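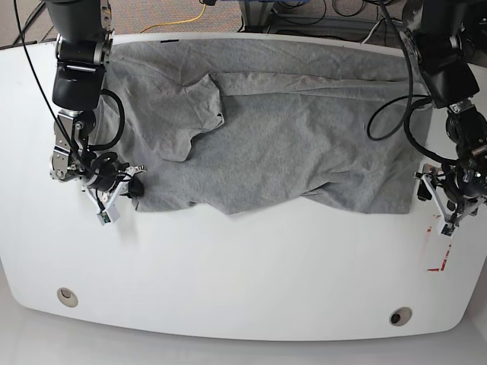 Driltero passes 2892 garment demonstrations

Unis has extended its Driltero set, a body of recorded examples used to train two-armed robots to handle clothing. The set now holds 2892 demonstrations, with 200 added in October at the Ovwood site.

Each new episode begins with a T-shirt in a crumpled state on a white table. An operator guides both arms until the shirt lies flat enough to fold. Joint positions, gripper commands and camera views are logged together, and episodes with dropped readings are removed before training.

Siebe Verbruggen, who runs collection at Ovwood, said the starting states had been too tidy in earlier batches. "The policy did well on a shirt that was nearly flat and poorly on one with a sleeve turned back," he said. "We changed the resets and left the table and the arms alone."

Small green circuit boards are fitted at the gripper fingertips. On a shirt spread sideways, the two grippers work along its upper edge, one near the shoulder and the other by the hem.

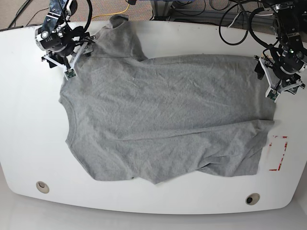

Next release

The Farooqui benchmark will be rerun on the larger set on Wednesday. Long-sleeved garments are planned for the batch after that.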